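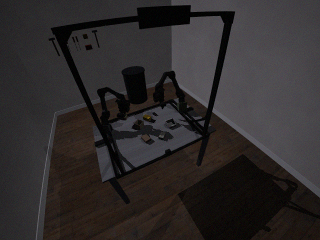
공구 대여실 이용 시간과 반납 규칙이 바뀝니다

2023-04-12
글: 에예루살렘 테스파마리암

마지막 업데이트: 2023-04-12

골햄 주민 공방의 공구 대여실이 5월부터 저녁 시간에도 문을 엽니다. 지금까지는 오후 다섯 시에 접수를 마감했는데, 퇴근 후에는 들를 수가 없다는 의견이 겨울 내내 이어졌습니다. 앞으로는 오후 여덟 시까지 빌리고 반납할 수 있습니다. 점심시간 한 시간은 예전처럼 닫습니다.

대여 기간은 한 번에 일주일이고, 다음 예약자가 없으면 2회까지 연장됩니다. 연장은 전화나 방문으로 신청하면 됩니다. 반납일 당일에 신청해도 되지만 접수 마감 전이어야 합니다. 문자 메시지로 보낸 연장 신청은 확인이 늦어져 연체로 처리되는 일이 몇 번 있었으므로 이제 받지 않습니다.

현재 대여 목록에 올라 있는 공구는 192점입니다. 목록은 접수대 옆 파일에 종류별로 정리해 두었습니다. 전동 공구는 주황색 표지, 수공구는 회색 표지, 측정 도구는 흰색 표지입니다. 사다리와 작업용 받침대는 부피가 커서 별관에 따로 보관하니 하루 전에 말씀해 주십시오. 당일에는 내드리지 못할 수 있습니다.

반납할 때 지켜 주실 점

톱밥과 흙은 털어서 가져오십시오. 물로 씻은 공구는 마른 천으로 닦은 뒤 반납합니다. 지난달에 돌아온 끌 가운데 녹이 슨 것이 여럿 있어 다시 갈아야 했습니다. 날이 무뎌진 공구는 그대로 가져와도 괜찮습니다. 대신 접수대에서 꼬리표를 받아 '연마 필요'라고 적어 주십시오. 꼬리표 없이 선반에 올려 두면 다음 사람이 그대로 빌려 가게 됩니다.

드릴 비트와 톱날은 소모품으로 봅니다. 정상적으로 쓰다가 부러진 것은 변상하지 않아도 됩니다. 다만 콘크리트용 비트와 목재용 비트는 구분해서 쓰시기 바랍니다. 헷갈리면 접수대에 물어보고 가져가십시오. 배터리는 충전하지 않은 상태로 반납해도 되고, 충전기는 반드시 같은 상자에 넣어야 합니다. 충전기만 빠진 상자가 지금도 두 개 있습니다. 집에 남은 충전기가 있는지 한번 살펴봐 주십시오.

연체료는 올리지 않습니다. 세 번 연체하면 한 달 동안 대여가 정지되는 규정도 같습니다.

손공구 관리 강습

키두스 타미루 씨가 맡는 손공구 관리 강습이 5월에 두 차례 열립니다. 첫 시간에는 대패와 끌의 날 갈기를, 둘째 시간에는 헐거워진 망치 자루를 갈아 끼우는 방법을 다룹니다. 자루는 공방에서 준비하고 숫돌은 같이 씁니다. 본인 공구를 가져와도 됩니다. 두 번 모두 참석할 필요는 없고, 신청서에 원하는 시간을 표시하면 됩니다. 장갑과 앞치마는 각자 챙겨 오십시오.

신청은 접수대에서 받습니다. 전화로 신청할 때는 내선 1843번을 누르십시오. 대여 연장은 내선 1807번입니다.

집에서 쓰지 않는 수공구 기증도 계속 받고 있습니다. 자루가 부러졌거나 녹이 슨 것도 쇠 부분이 멀쩡하면 고쳐서 씁니다. 전선이 손상된 전동 공구와 엔진톱은 받지 않습니다. 기증품은 영업시간 중에 직접 가져다주시고, 문 앞에 두고 가지 않도록 부탁드립니다.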